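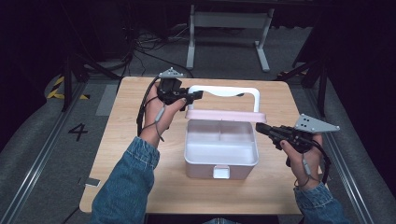 Why Is That a Throw-In? And Other Things Soccer Does With Its Edges

A soccer field is a big green rectangle with white lines painted on it. The lines look simple. Then you watch a match with grown-ups and find out that they can argue about one white line for the whole drive home.

Let's start with the two long ones. They are called touchlines, and they run down the sides. The two shorter ones at the ends are called goal lines, even though most of each goal line is nowhere near the goal. Nobody asked us about the names.

When is the ball out?

The ball is out when all of it has crossed all of the line. It doesn't matter if it is rolling on the grass or sailing over your head. If even a sliver of the ball is hanging over the paint, keep playing. Plenty of players stop and put one arm in the air instead, which has never once brought a ball back.

Try it at home. Put a ball on the floor next to a strip of tape and look straight down. You can have the bottom of the ball sitting on bare floor, past the tape, while its fat middle still pokes out over the line. That ball is in. Now lie down a few steps away and look from an angle. It probably looks out. You have just learned how parents on the sideline see everything.

Throw-ins

If the ball leaves over a touchline, the team that did NOT touch it last gets to throw it back. Everyone knows this rule, and both teams always believe it means them.

A proper throw goes like this. Face the field. Keep part of each foot on the ground, either on the touchline or behind it. Use both hands, and bring the ball from behind your head and over the top. If you get it wrong, the other team takes the throw. You can't score straight from a throw-in, so if you hurl it into the net with nobody else touching it, the goal doesn't count. If you hurl it into your own net, that doesn't count either (the other team gets a corner kick, and you get some looks).

Dennis Gachanja coaches the under-nines at Flellbridge, and he has his players practice throws while standing with their heels against a wall. "They all want to do a run-up," he says. "I had a boy take a run-up last June that started in the parking lot."

Corners and goal kicks

Things change when the ball goes over a goal line and it isn't a goal. Now we need to know who touched it last.

If it was a defender, the attackers get a corner kick. They put the ball in the little curved bit of paint by the flag and kick it from there. You are not allowed to move the flag, even if it is exactly where your leg wants to be.

If it was an attacker, the defenders get a goal kick. The ball goes anywhere inside the small box in front of the goal, called the goal area, and somebody boots it up the field. Usually it's the goalkeeper, but any player on the team may do it.

A corner kick can go straight into the other team's goal and count. It's rare and it is mostly the wind, but the kicker will tell you it was on purpose. Erick Tanui scored one for Hetthorpe in front of a crowd of 213, and he still says he was aiming.

Do corners lead to lots of goals?

Not as many as the cheering suggests. Victor Kombo, who keeps the numbers for the Hetthorpe youth league, went back through 1,296 corners in his notebooks. Most of them ended with a defender heading the ball away, or with the ball going out again on the other side, or with everybody falling over. Victor writes "pile" next to those.

What if the ball hits the referee?

Referees are standing on the field, so sometimes the ball hits them. Usually the game just carries on. But if the ball bounces off the referee into a goal, or gives the ball to the other team, or starts a promising attack, play stops and there is a dropped ball. The referee holds it, lets it go, and play starts again when it touches the ground.

And if it bounces off the corner flag or the goalpost and stays on the field? Keep playing. Those count as part of the field. The dog that ran on at Flellbridge does not, and the referee had to stop the match until it gave the ball back.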